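Pre-purchase inspection: two-arm folding cell, Todia site
Filled in by the equipment planning desk, Urero

1. Arm mounts at front rail – OK. Both brackets to be re-torqued before handover. Benavides to supply the torque sheet.

2. Cable runs – COMMENT. Purple cables loop outside the links and drop below the table. Price a guide kit for each arm before we sign.

3. Red and orange wiring by the brackets – COMMENT. Ask for sleeving in the quote. Allow 300 for parts.

4. Enclosure walls – OK. No change to the budget line.

5. Work surface – OK. Replacement top is listed at 337, delivery extra. Hold one as a spare.

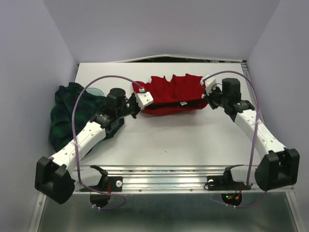

Should the spare grippers be bought with the cell or later?
Buy one pair with the cell. Benavides gives 18 months' cover on parts ordered together, and a later order would fall into next year's budget.

6. Emergency stop – NOT CHECKED. Position to be agreed with Esutari before the May visit. Do not release the deposit until this is signed off.

7. Test cloths – OK. Keep a mix of plain and patterned pieces for the acceptance run.

8. Service contract – OPEN. Esutari quoted 3000 a year, travel included. Second quote still to come – chase it.

Result: hold the order until items 2, 3 and 6 are closed. Item 8 can follow after delivery.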